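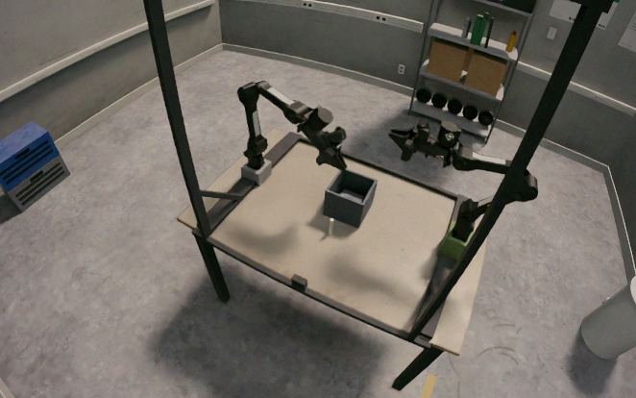 Trumilness User Forum > Dual-Arm Cells > Faults and Safety
Topic: Right arm drifts past table limit during handover, no stop raised
17 replies, showing 1 to 8

xguo_cells
Posted at 9:12 AM

I am posting on behalf of the automation group at Dondarell. We wish to report a fault on our two-arm tabletop cell and to ask whether other sites have recorded the same behavior.

The task is simple. The left arm places a part in the open box at the center of the table, retracts, and the right arm then removes it. On cycle 153 of an overnight run, the right arm left its approach path after the handover signal and traveled outward past the far edge of the table with the gripper open. It did not stop at the workspace limit. The controller logged the move as completed and the run continued for 3 more cycles before the operator pressed the stop.

There was no contact with persons or equipment. The cell has been locked out pending review. Software is the Stement motion package, current release as of July. The run was repeated in simulation with the same settings and the same excursion occurred there, which is why I am inclined to rule out the drives and the cabling.

Xiaoyan Guo

p_hollins_maint
Posted at 9:47 AM

Please confirm whether the workspace limit was set in the table frame or in the arm base frame. The two are not interchangeable on opposed arms.

xguo_cells
Posted at 10:05 AM

Table frame, according to the configuration file. The left arm respects it.

aytenb
Posted at 10:31 AM

We had a comparable event at Akbulut last year. Our finding was that the limit had been entered once, for the left arm, and copied to the right arm without the rotation being applied. The box that the right arm believed it was working inside extended well beyond the real table on one side and stopped short on the other. The arm was therefore within its limits as far as the controller was concerned, and no stop was raised.

I would ask you to jog the right arm slowly toward the near edge, at reduced speed and with a second person at the stop. If it halts early on that side, you have the same error.

Ayten Başaran
Cell Safety, Akbulut

fieldnote_22
Posted at 11:18 AM

I do not agree that this should be treated as a configuration matter. A wrong limit permits a bad move but does not command one. Something sent the arm out there. Until the source of that target is known, correcting the limit only hides the fault, and I would not return the cell to service on that basis.

I would also question the use of a simulated run to clear the hardware. A simulator loads the same files and will repeat any mistake that is in them. It tells you nothing about a worn encoder.

aytenb
Posted at 11:40 AM

The point about the source of the target is a fair one, and our report did treat it separately. In our case it was a stale handover pose left in memory after a skipped grasp. I disagree on the simulation. If the excursion reproduces with no physical drive present, the drive is not needed to explain it. That does not certify the encoder, but it does set the order in which things should be examined.

p_hollins_maint
Posted at 1:26 PM

Whichever view is taken, a software limit is not a safeguard. What is the fixed protection on this cell? If the arm can reach past the table edge and there is a walkway on that side, the software discussion is secondary. Our site rule is a hard stop on the base joint of each arm plus a guarded zone, and the motion package is not credited in the risk assessment at all.

xguo_cells
Posted at 4:52 PM

Thank you all. An update follows.

1. The limit was checked in simulation first, then on the cell at 40 mm per second with a second person at the stop. The right arm halts early on the near side. Ms. Başaran's explanation is confirmed.

2. The target has been traced in part. The handover pose was not cleared after a missed grasp on cycle 152. We do not yet know why the missed grasp was not flagged – the gripper status bit reads as closed in the log – and that item remains open.

3. On fixed protection, the base joints currently have no hard stops. I accept the criticism. Stops have been requested for both arms and the lockout will stay in place until they are fitted.

A ticket has been filed with Stement covering items 1 and 2. Sites that copied limits between opposed arms are asked to check the rotation entry before their next unattended run.

fieldnote_22
Posted at 5:15 PM

Noted. Please post the gripper log when it can be released. My objection stands until item 2 is closed.

Page 1 of 3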